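The arm that wants to clear the table

At the Motcombe Street workshop, a group of hobbyists has spent the better part of a year teaching a robot to tidy up after lunch

By seven in the evening the kettle at the Cluncombe Makers' Shed has been on twice, someone is hunting for a hex key, and everyone else is watching a small green bowl.

The bowl is the problem of the night. It's plastic, it weighs next to nothing, and it has a habit of skating away the moment anything touches its rim. A person picks up a bowl like that without a thought. For a robot arm it's a fair old puzzle, and the members who gather at the Motcombe Street workshop after work couldn't be happier about it.

The project is called Betero, a name that began as a typo in the shed's booking calendar and stuck. Its aim sounds modest. The arm should look at a messy table, work out what's on it and put everything where it belongs: bowls in one stack, cups in a row, food in the tub. The members reckon they are 60 per cent of the way there on a good night (on a bad night they don't offer a figure).

I went along expecting soldering irons and a lot of swearing. There was a bit of both! But there was also a long argument about bananas, a very good lemon slice, and a feeling I haven't had since I was a kid taking the back off a radio.

The arm itself came second-hand, bought with money the shed had put aside for a new bandsaw. The vote was close. The woodworkers have mostly come around, helped along by a promise that they would get first go at building its bench, and a couple of them now stay back on robot nights to see how it's going.

Almost everything else has been made, scrounged or rewritten on site. The control program, which the members call Gazi, has been through 11 versions. The early ones moved the arm so slowly that people went off to make toast. Version six was quick and had no manners at all, and it's still talked about the way other clubs talk about a bad umpiring decision. The current one is calmer. It plans a path, checks it, then moves, and it will stop dead if it loses track of what it's reaching for.

Then there's the table, which gets reset before every run. Things are tipped over, turned around and shoved up against one another, and members take turns at making the mess. It's the most popular job in the place.

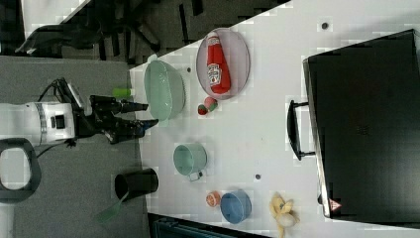

Set for another run at Motcombe Street: the open gripper at the table's edge, with bowls, a mug, toy fruit and a ketchup bottle laid out along the top.

Every item earns its spot. The bowls are there for being light and slippery. A mug on its side has a handle that can point anywhere, and Gazi needs to find it before it does anything else. Bottles are easy to grab around the middle but awkward to set down again. Toy fruit is kinder than the real stuff, which was tried for one month over summer and then banned by general agreement.

And the banana peel? That's where the argument came in. One side says a peel has no proper shape, so it's unfair to mark the arm down for missing it. The other side says that's lunch for you. I'm with the second lot, though I kept that to myself while I was eating their slice.

The shed keeps a log of each attempt in a ruled notebook beside the computer. When I visited, the count stood at 2,281 grabs, each with a tick, a cross or a few words of explanation. "Pushed it." "Got it, dropped it." "Went for the shadow." The first 1,000 make for grim reading. After that the ticks start to bunch up, and there are whole pages near the back where you can see an idea landing: somebody changed the angle of approach for cups, and the crosses thin out almost overnight.

What struck me was how much of the work is plain fiddling. People picture robotics as maths on a whiteboard, and there's some of that, but most of my evening went on a cable that kept tugging at the wrong moment. It was moved, tied, moved again and finally given more slack. Two members then spent half an hour debating how hard the fingers should squeeze. Too soft and the mug slips, too firm and a plastic bowl pops out like a wet pip.

Newcomers are welcome, and you don't need to know how to code. Beginners start with the stop button and the notebook, and most are driving the arm by hand within a couple of visits. The shed asks for a gold coin toward the power bill, closed shoes and long hair tied back. Bring your own mug if you want tea, as the ones in the robot box are off limits.

Next on the list is stacking, then perhaps cutlery, which has everyone a little nervous. By the time I left, the lights were off in the woodshop and the notebook was open at a fresh page. Somebody was already putting the bowl back on its side.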